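May, bench notes, disassembly cell – what to buy and what to leave alone

Started 9:40, mostly because Nurhan wants the equipment list by the end of the month and I would like it to be a list I believe in. The draft in the shared folder has grown again. It now asks for a second arm, a second gripper, a set of quick-change fingers from Trultum, new fixture boards and a "vision upgrade" with no part number next to it. I am not against any of these. I am against buying them in the order they were thought of.

The question we are supposed to answer is whether the cell can take desktop towers apart well enough to justify a second one. Everything on the list assumes yes. I went back through the log and what we have is 16 full attempts, done over several weeks with different settings, different people standing by and at least two versions of the finger pads. You can't put a payback period on that. Arben's spreadsheet does, to the month.

Gripper first, since it is the most expensive line after the arm. The Trultum quote is for a changer plus three finger sets. Price per set is 1,371, before shipping, and that is only the fingers. The changer is quoted separately and the quote runs out before we would have approval anyway. Their sales sheet says the fingers are "suited to electronics recovery", which could mean anything from pulling RAM to picking up a whole case.

What I want to know is what the fingers we already have can't do. My list after this morning:

– Narrow tips are good for getting into slots. No complaint there.
– Linkage gets wide fast above the tips. In an open case the body is what will hit something, long before the tip runs out of reach. A new set of tips on the same linkage will not fix that.
– There are a lot of screws on the outside of this thing. Every one is something to check, and we have no schedule for checking them. I asked who does it. Long silence.

So before any fingers get bought, someone should model the clearance around the drive bays with the body included. I'd guess half a day. If the body is the limit, the Trultum money is wasted and we should be pricing a slimmer gripper altogether. Drakton makes one, but I have only the catalog page and no price.

Pointing checks against the board before lunch. Going slowly, override down, one hand near the stop.
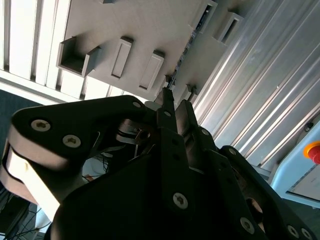

Finbarr, reading over the draft, wrote in the margin that we'd be fools to price a slimmer gripper before finding out what grip force a stuck power connector takes, because the thin ones he has used gave up on anything with a latch. Fair. That goes on the list ahead of the clearance model, and it costs us a spring scale, which we own, somewhere.

It does cut both ways, though. If a latched connector needs more than the thin gripper can do, then the answer may be that the robot doesn't pull connectors at all and a person does that step. I'd like us to be able to write that down without it being taken as a failure. A cell where a person does the cables and the arm does the sorting might be perfectly worth having. It would just be a different budget, with no second gripper in it.

Fixture boards. Printed ones. The draft has us replacing them with machined aluminum from Covden at 341 apiece. Reason given: "durability". I asked Tadeusz how many printed boards have broken and he said none that he knows of, though one was reprinted when the holder sizes changed. That is an argument for staying with printed. Holder sizes are going to change again, probably as soon as we let anything other than the usual towers in. Machined boards make sense the day we freeze the layout, and we are nowhere near that. Cut from the list, with a note. Spend a little on better filament if anybody feels strongly.

Vision. No part number, so no line. Whoever wrote it should say what the present camera misses. I can think of one candidate: dark parts inside a dark case, bare metal right beside them, and our table throwing light back up at everything. A cheap lamp with a diffuser and something matte on the slats would tell us more in an afternoon than a new camera would in a month. Try that first. If it makes no difference I'll sign for a camera.

Second arm. The big one. Borislav's case for it is throughput: while one arm works inside the case the other places parts. On paper it nearly doubles the rate. I don't buy the doubling. It counts only motion time, and our log says most of the time goes to somebody deciding what to do next, or reseating a part, or walking over to restart. A second arm gives us two things to restart. Also the table. With a tower lying flat there is not a lot of room left for another base, and the safety assessment would have to be done over from the start. Nobody has put a cost on that and it has to be a line of its own.

After lunch, tower on the table, panel off, went through reach and order of removal with the sheet in hand.
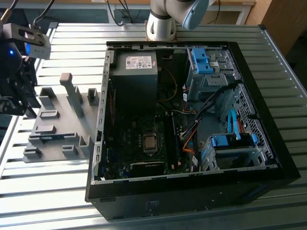

Tower open on the slatted table, fixture board to the left, gripper at far left.

Notes from that session, as they came:

Optical drive cage and drive bay both have blue plastic latches. They look like the easiest wins, if the latch motion is something these fingers can do. To be tested before anything else, as it decides whether we need special fingers for latches or none.

Cables are the problem they always are. They run right across the board and anything we want to lift out is under or beside them. None of the equipment on the draft addresses cables. I find that odd in a budget for a machine that takes computers apart.

Graphics card sits down toward the front rim. Approach angle will be awkward with the gripper as wide as it is. See the clearance item.

Memory: tips should fit. End clips are the unknown.

Reading the above back, the revised list for Nurhan is a short one. Spring scale tests, no cost. Clearance model, half a day of somebody's time. Lamp and matte covering, petty cash. A spares kit for the present gripper, screws and pads, which wasn't on the draft at all and should have been the first line. Then hold the Trultum quote and ask them for a loan set – Stojanović got one for their trial, so it can be done. Ask Drakton for a price and a force figure in writing.

Second arm stays on the sheet, marked "not this round". Arben will object. He can have the payback column back when there is a proper run behind it: same settings throughout, same pads, restarts logged with the reason. I would take 3 weeks of dull, identical runs over any quote in that folder.

One more thing for whoever picks this up. The draft has no money in it for maintenance. None, not even a guess. If we are going to claim the cell pays for itself, the hours spent keeping it going have to come off the total, and at present we don't write those hours down. Started a column for it in the log, 4:15. First entry is mine.

Left to do: find the spring scale. Borislav thinks it is in the cabinet.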